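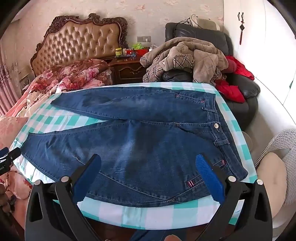

Jeans laid flat, waistband to the right, one jaw up against them.

Filed under: Home Robotics > Learning from Demonstration > Cloth and Laundry

Hand-held gripper demos at home – jeans are so much harder than I expected

plekholm_pat wrote:
I'm two evenings into recording cloth demos with the hand-held gripper and I'm having a great time! The goal is 100 good episodes before I train anything: spread the item, grab an edge, fold it over, let go, repeat. I started on denim because I figured stiff fabric would be easier to grab than a T-shirt. Well, sort of. The leg hems are fine, but the waistband is thick, and if I come in too steep the jaws slide right off it. I've ended up laying the tips almost flat on the cloth and sneaking them under the edge.

I like that the background stays busy. There's a teal and white check under everything, plus the headboard, the nightstand and the chair with its heap of jackets, and I'm hoping all that clutter gives the tracking plenty to hold on to. Anyone else using a patterned cloth underneath?

foldbot_fan wrote:
Love this. I've got a check too and my tracking has been solid on it, but watch out for repeating squares. If your camera gets close enough that all it sees is grid, it can decide it's one square over from where it really is. Keep a bit of the room in view at the start of each episode and you should be okay.

gearhobbit wrote:
I'm going to disagree about the clutter. I ran a batch like that last November and my policy got weirdly attached to one corner of my desk. Moved a lamp and it went to pieces. Plain room, plain surface, get it working, then add the mess.

foldbot_fan wrote:
With how many episodes though? If you never changed anything between takes, of course it memorized the lamp. Shuffle the jackets every few takes and the problem mostly goes away.

gearhobbit wrote:
Fair, I changed nothing. I still think a beginner should find out whether the grasp works before piling on variety.

plekholm_pat wrote:
You two can keep going, I'm taking notes! I'm planning to shuffle after every 7 episodes so I don't forget.

I took a break from denim and spread out the navy felt. What a difference. It lies where you put it, it has a nice clear edge against the check, and the jaws can come straight down in the middle and pinch up a fold. The blue pads on the fingers show up fine against it too, which I'd worried about with a dark blue cloth.
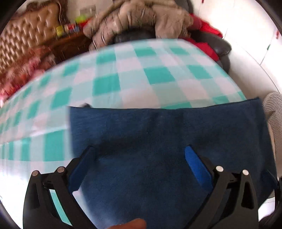
Re: Felt first, then denim?

arturo_damico wrote:
Arturo D'Amico here, from the Navarrete cloth project (small group, we swap demos and complain about zippers). Felt is a lovely first material. The nap grips itself, so a sloppy pinch still holds. That's also the trouble with it – you can get lazy and your close timing drifts all over. I'd record a block of felt, then go back to jeans while the motion is fresh, and compare how long you wait between touching and closing. Mine was all over the place the first time I checked.

Also, vary where you pinch. Middle grabs are fun but the fold usually starts at an edge or a corner.

gearhobbit wrote:
Seconding edges. And please keep your failed grabs in a separate folder, don't delete them. I use Divbridge to tag mine and the slips have been more useful than I expected.

clerex_convert wrote:
Is anybody labeling by garment part? I label waistband, hem, pocket and so on in Clerex, and it's slow going, but I can pull up every waistband grab in one go.

plekholm_pat wrote:
Ooh, no, I've only been labeling by item. Those jeans have little striped tabs sewn on in several places, so there's plenty to mark. Would you label a tab separately, or call it part of whatever it's sewn to?

clerex_convert wrote:
Part of whatever it's sewn to, unless you plan on grabbing by it.

foldbot_fan wrote:
Now I want to see somebody grab by it.

plekholm_pat wrote:
Okay, adding a few tab grabs to tonight's list. Felt edges first, then waistband again with the flat approach. I'll post the close timing for both when I've got it plotted.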